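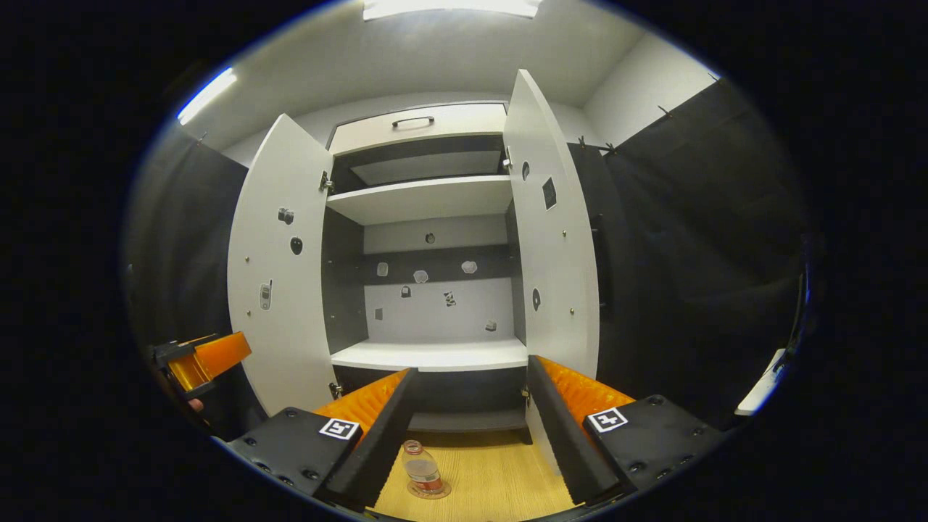

A garrafa de água logo dentro da abertura do armário, entre os dois dedos da pinça de mão.

Armário entra na rotina de demonstrações da Plovis

A equipe de demonstração da Plovis começou em setembro a gravar tarefas no armário branco de duas portas, com as pinças de mão. O trabalho é coordenado por Rutilio Galindo e substitui a série da bancada, encerrada com 3.461 demonstrações aproveitadas.

A tarefa atual é pegar uma garrafa plástica e colocá-la na prateleira de baixo. Cada operador faz 46 repetições por turno e muda a posição da garrafa a cada 10. As portas ficam abertas durante toda a gravação; abrir e fechar será tratado como tarefa separada.

Na primeira rodada, 102 demonstrações foram descartadas. Segundo Eustaquio Alvarado, que revisa as gravações, o erro mais comum foi fechar os dedos antes de alinhar a pinça com a garrafa. "O robô copia a pressa também", diz ele. A orientação é aproximar devagar, parar um instante e só então fechar.

Quem for gravar deve conferir se os marcadores das duas pinças estão limpos e se nada cobre a lente. Os horários estão na planilha da sala Clarska. Trocas de turno devem ser combinadas com Rutilio até as 16h da véspera.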